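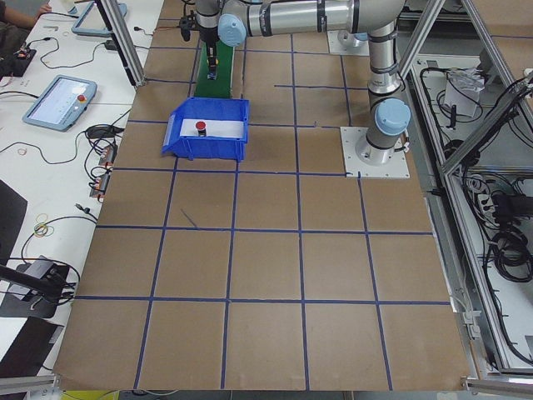

Sunday, December 3, 2023

Second day with no heating. The man from Mayrhofer came on Friday evening, looked into the boiler for 12 minutes and said that the pump must be ordered. Then he wrote a bill for 90 dollars. I paid it and said thank you, and later I was angry with myself for the thank you.

I slept in the wool socks and the gray sweater. In the morning I could see my breath in the kitchen. I made the coffee in the old Fonetti pot and held my hands over it until it began to make its noise. The rubber ring is getting old and some water comes out on the side. I must buy a new one, but the shop in Vuststead closes early in winter and I always arrive when the lights are off.

I had decided that today I bake the bread for Christmas, the dark one with dried pears, and I did not want to change the plan. My mother baked it always on the first Sunday of December. It has to rest for some weeks in a cloth before it is good. I have her recipe on a card, but she wrote the quantities for a family of nine, and she did not write the temperature at all. She wrote "good oven." For years I have tried to understand what is a good oven.

The dough did not want to rise, of course. The kitchen was too cold for it. I put the bowl in the bathtub with warm water up to the half, and covered it with a towel, and went to read. After 90 minutes it was a little bigger. I gave it 30 more, and then I lost my patience and put in the pears, the walnuts and the anise. I think I forgot the lemon peel. I remember that I washed the lemon, and it is still lying next to the sink, so probably yes, I forgot it.

While the bread was in the oven I left the oven light on and sat in front of it on the small stool. It was the first warm hour since Friday. I tried to write the cards for the people at home, and finished four. It is strange how slowly I write now in my own language. I had to look up the word for "neighborhood," which I have known since I was a child.

The loaves came out darker than last year and one has a crack along the side. I knocked on the bottom and the sound was right. They are now in the pantry, wrapped in the blue cloth. I will not cut them before the twentieth.

In the afternoon I walked to Olley and back along the canal, mostly to be warm. There was thin ice near the bank and two ducks standing on it.

Tomorrow: call Mayrhofer before eight, ask about the pump. Stamps. Rubber ring for the coffee pot, if I can leave work on time.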